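Vetcombe Fruit Tray, set-up guide
Section 6: Sorting fruit on the table

Clear a space on the table first. Put the tray at the right-hand side. Big fruit and small fruit get handled separately, so dont tip it all out in one heap.

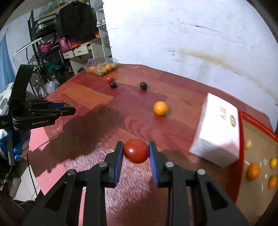
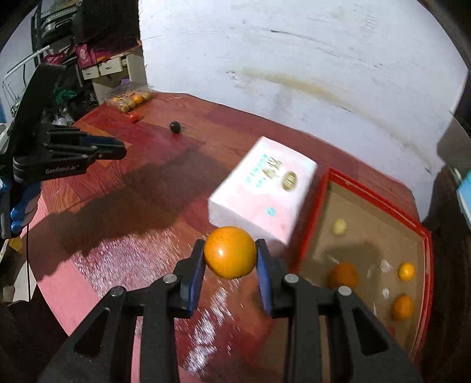
Fruit on the table, tray to the right.
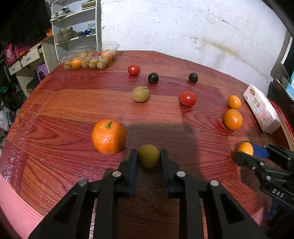 Can tomatoes go in the same tray as the oranges?
Better apart. Tomatoes bruise under anything heavy, and one soft one will wet the whole base. Use a second tray, or a bowl if you only have the one.

1. Wipe the tray. Damp cloth, no soap on the cardboard base.
2. Check every piece for soft spots. Squeeze lightly, pads of the fingers, no nails.
3. Large citrus first. Single layer, stems up.
4. Small citrus in the gaps. Stop at 600 g per tray.
5. Cherry tomatoes and other small round fruit last, in the Plakard bowl. They roll, so keep a hand at the table edge.
6. Split or leaking fruit: eat today or bin it.

Note: leave short stems on. Pulling them tears the peel.

Note: fruit still in its plastic bag should come out before storing. Bags sweat.

CAUTION: Cardboard base goes soft when wet. Replace it, do not dry it on a heater. Spare bases come in packs of 100, part no. 956.

CAUTION: Do not stack full trays. The rim is not made to take teh weight.

Storage times are in the next section. Questions on spares to Giorgia Marras, Vetcombe parts desk.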